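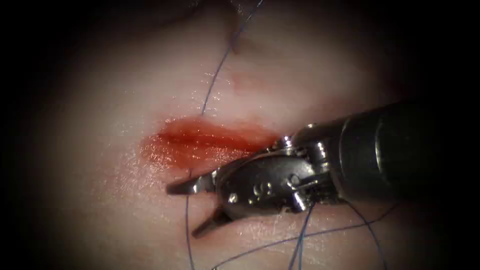

About Lightfoot & Trodberg

We have been teaching people to sew by hand since 1873, when Gremelel was a mill town and anyone who couldn't turn up a hem was thought a bit suspect. The mill has gone. The school is still on Riker Street, up a staircase that every new student complains about and every old one claims to miss.

Our founders were two rival glovemakers who disliked each other and shared a landlord. Lightfoot wanted to teach fine stitching. Trodberg wanted to teach fast stitching. They compromised by holding classes in the same room at the same time, and the minutes of those early years are mostly about noise. The two methods were finally merged into a single course after both men had retired, and a few of our exercises still change their mind halfway through.

What we teach

The main course runs over 3 terms and starts in February, when the heating is at its least reliable and concentration is oddly good. First term is straight seams, hems and unpicking. There is a great deal of unpicking. Second term brings in leather, gloves and lined pockets. In the third you make one whole garment of your own choosing, and we try to talk you out of a coat.

We also run a mending evening at half past six for anyone with a hole in something. You don't need to enrol. You do need to wash it first, a rule we brought in after a wetsuit.

There are no sewing machines in the teaching rooms. We have nothing against them and several of us own one. It's just that people who bring a machine tend to spend the first hour looking for its foot pedal.

The building

The school takes up the top two floors of 104 Riker Street, above a shop that has sold carpets, then fish, then carpets again. The long room has north light and the original benches, which are too low for everyone. The button library lives at the back. At the last stocktake it held 2989 buttons, all of which may be borrowed, and one drawer of toggles, which may not, following an argument.

Joining us

Places are given out in the order people ask. We don't want a portfolio or a reference. Bring a thimble if you have one and your reading glasses if you are pretending you don't need them. Fees are due at the start of each term, and the office is open from ten until the kettle goes on at four.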